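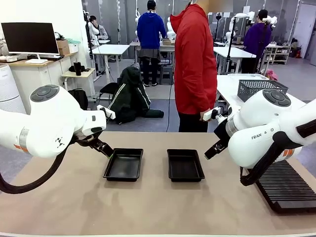
Two black plastic trays on a beige tabletop.

2 min read

Brultonness Shallow Tray, Set of 2

Tray makers love the word "system." Brultonness calls these a sorting system on the carton, and I'd ignore that. You're buying two rectangular trays with a raised rim. They hold screws, seed packets, beads or mail, and they hold them about as well as any tray does.

I've sold desk and bench storage at Filville long enough to distrust a few other claims. "Stackable" is the first. Empty, these stack fine. Full, the upper one sits on whatever is in the lower one, so anything taller than the rim will tip it. If you need a real stack, get the Esquivel drawer unit and pay more.

"Non-slip" is the second. The base has a light texture. On a painted bench it grips a little, on glass it slides. A strip of shelf liner fixes that, and Brultonness could have put one in the box for pennies.

"Dishwasher safe" I can't vouch for. The maker says top rack only. I'd use a sink.

What I do like is the price, and the fact that they come without dividers. The Cluldale version has fixed compartments that never fit what you own, and customers bring it back.

Price: $17 per set
Extra trays: $8 each, same mold
Color: black only
Returns: 6 weeks, unused, in the carton

Black hides scuffs and also hides small dark parts. If you work with black screws, line the tray with white paper or buy something else. A gray one has been promised for September. It was promised last September too.

14 shares
3 comments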